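House rules, now on one page

The Garville bench guidelines for shared robot cells have been cut from 15 pages to one. Chiến Nghiêm did the cutting, and reports that most of what went was a section on what the word "should" means.

What survives is short. Fingers open before any move toward a fixture. Approach speed stays at 15 percent until the arm has cleared the rails, however well the last run went. Anyone who moves a bracket or a clip writes it on the sheet and re-teaches the position before lunch – their own lunch, which seems to have helped. Wrist camera views get checked at the start of each shift, and "looked fine yesterday" has been retired as a log entry.
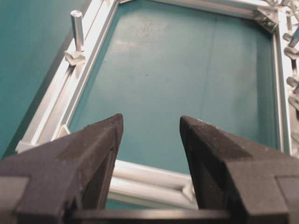
The rule that drew the most mail is the one on fixtures. Every frame bolted up from extrusion now gets its corners checked for square after 60 hours of running, with a limit of 2 millimeters across the diagonals. Essam Belkadi at the Flernden shop wrote to say this was excessive. He then measured his own frames and wrote again, more briefly, to ask where we buy our corner brackets.

Gilen and Núñez will try the same page through July. Comments go to Chiến, who has 12 already and would like the next ones to name the rule they're complaining about. Printed copies are by the door, next to the old version, which is holding the door open.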